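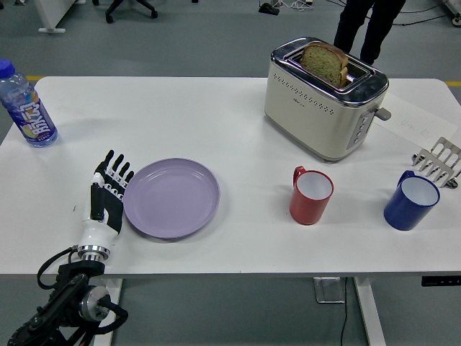

Why does my sourdough starter log stop showing feeds after I change the reminder time?
The app files feeds under the old reminder until you close that day's entry, so they're all still there, just tucked away under the previous schedule. Open History, tap the old time, and choose Merge.

Ticket: Feeds missing from Mitesent after reminder change
Product: Mitesent (phone app, kitchen edition)
Opened by: Greer Munro
Handled by: Chepkoech Kirui
Status: Solved, one item left open

Greer Munro, 07:40
Hello! First off, I love this app. My starter has never been so lively and my bread has gone from doorstop to something I'm happy to give to the neighbours. But I moved my feed reminder from 8 in the evening to 5 in the morning (new shifts at work) and now the chart is blank from the day of the change. I've still been logging every feed. I've tried restarting the phone and signing out and back in. Same thing.

Chepkoech Kirui, 09:15
Hi Greer, lovely to hear the bread's going well! Nothing has been deleted, I can see your feeds on our side. Could you tell me which version you're on (Settings, then right at the bottom) and whether you share the starter with anyone else?

Greer Munro, 12:05
Version 18. And yes, shared with my sister, who keeps a jar of the same starter over in Brivgate. Hers is called Pavska, mine is Barasa. Would that matter?

Chepkoech Kirui, 12:30
It does, and thank you, you've saved me a lot of poking about. When a starter is shared, each person's reminder opens its own day. Yours now opens at 5 in the morning while the shared one still opens at 8 in the evening, and the chart only draws the shared day. Please try this:

1. Open Barasa and go to History.
2. Tap the old reminder time at the top. It'll be in grey.
3. Choose Merge, then Keep both notes.
4. Go back to the chart and pull down to refresh.

Leave it 30 seconds before you look, as long histories are a bit slow to draw.

Greer Munro, 18:20
It's back! All of it, even the rye week when the thing climbed out of the jar and down the side of the fridge. I'm so pleased, I'd been using that chart to work out when to mix my dough. One small oddity: the feed I put in on the morning I changed the time now shows twice, once with my note about the new flour and once without.

Chepkoech Kirui, 18:45
Brilliant! And the rye climb is my favourite thing I've read all week. The double feed comes from Keep both notes, which copies anything logged in the overlap. Press and hold the one without the flour note and choose Remove. It won't touch your sister's jar.

Greer Munro, 19:10
Done, and the line on the chart is smooth again. Could the app warn people before they change the time on a shared starter? I'd have happily waited until the evening feed.

Chepkoech Kirui, 19:25
Great idea, I've passed it to the people who look after reminders and linked this ticket so you'll get an email if it goes in. I'm closing the missing feeds part and leaving the warning request open.

Note added by Chepkoech Kirui
Same fault seen on an unshared starter where the owner had two phones signed in. Merge worked there too, but only after signing out of the second phone. Help page updated with the extra step.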